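The well at the school

I got back from the district in June and have been putting off writing this. A few people who gave money toward the trip have asked what we found, and Halyna says I should put it down while I still have my notebook in order. The notebook is not in order, but I'll try.

For anyone new to this blog: I am a water engineer by training, mostly retired, and for the last few years I have gone out with a small group called Rema to look at village pumps that have stopped working. We don't drill. Plenty of groups drill. We go to places where someone else drilled, ten or fifteen years ago, and find out what happened after that. Halyna Sydorenko runs the accounts and the phone. Lev Didenko and I do the field visits, together when the budget allows it.

This time the budget allowed it. We had 9 villages on the list and got to six of them. The road to the other three was out, and the driver we had hired would not try it. He was right. A truck carrying maize had gone off the same road a few days earlier and was still lying in the stream bed when we came to look.

The rains failed in this area two years in a row. The second year was worse because people had already sold the animals they would normally sell in a bad year. A woman in the first village told me she had gone from seven goats to none, and that she got less for the last goat than she used to pay for a chicken. She wasn't asking for anything. I had asked her how far she walked for water and she was explaining why she no longer needed to carry as much of it.

When the shallow wells go dry, everyone goes to the borehole. A hand pump that was fine for a few dozen families gets used from before dawn until after dark, and things wear out. The seals go first, then the rod connections. A set of seals costs very little. In four of the six villages, that was all that was wrong when the pump first stopped, and by the time we got there it had been stopped long enough for other things to go wrong too. Pipes had been pulled up and not put back. In one place the handle was gone.

I asked the same questions everywhere. Who looks after the pump? Where do you buy parts? Who has the tools? The answers varied but the shape was the same. There had been a man who was trained when the pump was put in. He had a spanner set. He moved to the city to look for work, and the spanners either went with him or were locked in a house that nobody had the key to. The parts used to come from a hardware store in the market town, and the store had stopped stocking them when the last big aid project ended and orders dried up.

Lev went to see the store owner. He was friendly about it. He said he would happily stock seals again if he thought he could sell twenty sets a year, but he had been left with a shelf of them once before and was not going to do that twice. Lev bought what he had left in the back, which was two sets for a model of pump that we only saw once. We used one of them.

The longest stop was at the school, which is the one I most wanted to write about. The district register gives the number of people living within walking distance of it as 2,462, and the school borehole is now the only one working for all of them. It was never meant for that. It was put in for the pupils. The head teacher has set hours so that children can drink and wash in the middle of the day, and everyone else comes before the first bell or after the last one. By 4 in the morning there is already a line of cans. The cans hold the places and the owners sleep beside them, or send a daughter to do it.

We measured the flow at five in the afternoon and again at five the next morning. I won't put the numbers here because I want to check them against the original drilling log, if anyone can find it. What I will say is that the water level recovered well overnight. The borehole is all right. The pump on top of it is tired, and if it stops there is nothing else. That is the whole problem, and it can be fixed for less than our airfare cost. I have thought about that last part a good deal since coming home.

We replaced the seals and two of the rods and left a third rod with the head teacher. She made us write down what each part was called and draw it. Then she had one of the older girls copy the drawing onto the back of a wall map in the staff room. I asked why there, and she said paper gets used for other things but nobody takes down a map.

Two of the older pupils helped us lift the rods out, and by the second time we had the pump open they were telling Lev what came next. He let them do the reassembly. One got it slightly wrong and noticed before we did. If I had to bet on who will be fixing that pump in five years I would bet on her, unless she also leaves for the city, and I could hardly blame her.

Food is the other thing. I am not a food person and I don't want to pretend to know more than I do. The school used to serve a porridge at mid-morning and now serves it on some days and not others, depending on deliveries. Attendance follows the porridge. The head teacher keeps a register with a small mark in the corner for porridge days, and you can run your finger down the page and see it. She said the children who walk farthest are the first to stop coming, and that some of them arrive and fall asleep at the desk.

People ask me what they can do, and I usually give a dull answer, which is to pay for parts and for someone local to be paid to fit them. A new borehole makes a better story. I have been at the opening of several and they are happy days, with singing. I have never been invited to the replacement of a seal. 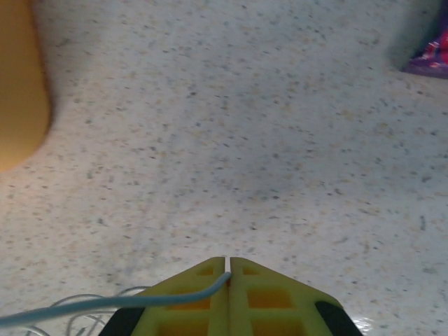

Yellow-green gripper fingers over a speckled floor.

So what happens next. Halyna has worked out a plan with the store owner where we guarantee to buy back any parts he hasn't sold after a year. He agreed to that on the phone in less than ten minutes. We would also like to pay two people in the district a monthly amount to go around the pumps on a bicycle, open them up before they fail, and write down what they find. We have a name for one of the two. The second is harder, because the people who would be good at it are mostly the ones who have left.

I have also written to the district office to ask about the road. I don't expect much from that. The three villages we missed are on the far side of it, and I don't know what state their pumps are in or whether they have water at all. A man we met at the market had come from one of them and said the pump there was working but the water had turned salty. That can happen when the level drops. It can also mean the casing has cracked. I need to see it.

Lev wants to go back before the rains are due, which would mean raising the travel money again fairly quickly. I would sooner wait and send the money for parts first, then go when the road is passable. We have been arguing about it by email, politely. He thinks the salty pump can't wait and he may be right.

Thank you to everyone who sent something. Halyna will be mailing the receipts out as she gets to them — if you moved house in the last year, please let her know the new address. I'll post the flow readings once I've heard back about the drilling log.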